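The Square Green Heart of the House

Every household has one flat surface that does all the work, and for years ours was the dining table, which came through a succession of craft knives looking like the deck of a whaler. Then I bought a cutting mat. It was sold for quilting. I have never quilted anything, and at this point I think the quilters are safe from me.

A cutting mat is an odd thing to be fond of. The usual colour is a green found nowhere in nature and in every high school art room in Canada. It has a grid, so that you may be accurate, and diagonal lines for angles you will never be asked to cut. Mine is a Hisitz, bought on sale for 35 dollars, and within a month it had stopped being a tool and become a sort of neighbourhood. Mail landed on it. So did the glue, a cribbage board and eventually lunch. A pink bowl on a green mat, with something orange in it, has more cheer than anything I've seen in a decorating supplement, and it costs whatever the orange thing costs.

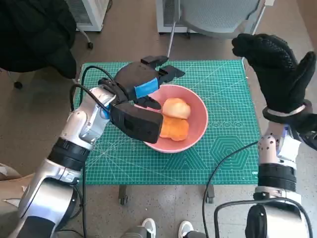
The trouble with grids

Put a bowl down on a bare table and you have put down a bowl. Put it down on a grid and you have made a decision, and the grid will let you know how you did. I have nudged a dish one square to the left, gone to fill the kettle, and come back to nudge it home again. My grandmother's kitchen in Cumby, in a house built in 1906, had oilcloth with a pattern of teapots on it, and I don't recall anyone lining up the butter with the spouts.

There is a whole trade now in serving this weakness. The Skostuter catalogue, which arrives each September whether I've moved or not, runs to 170 pages of trays, risers and felt-lined dividers, all photographed in rooms where the only thing out is a pear. I ordered a riser once. It rose. The clutter rose with it and could be seen from the front hall.

What the catalogue leaves out is cloth. Real work tables collect it: a grey sheet spread to save the finish, something black and crumpled that may be a jacket, a ribbed knit glove with grip dots on the fingertips.

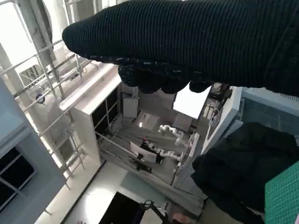 I've come around to the heap, within limits. A heap at the edge of a table means the middle is in use, and a cutting mat lying partly over some black cloth is still a perfectly good cutting mat. The Mudaliar method, which I followed for 30 days on the strength of a library book, would have you clear every surface each evening and wipe it toward the window. My table looked splendid. I also ate standing up and wrapped two birthday presents on the floor.

So the mat stays out, and the bowl stays on it, a square and a half off centre as of this morning. I'm leaving it there until supper.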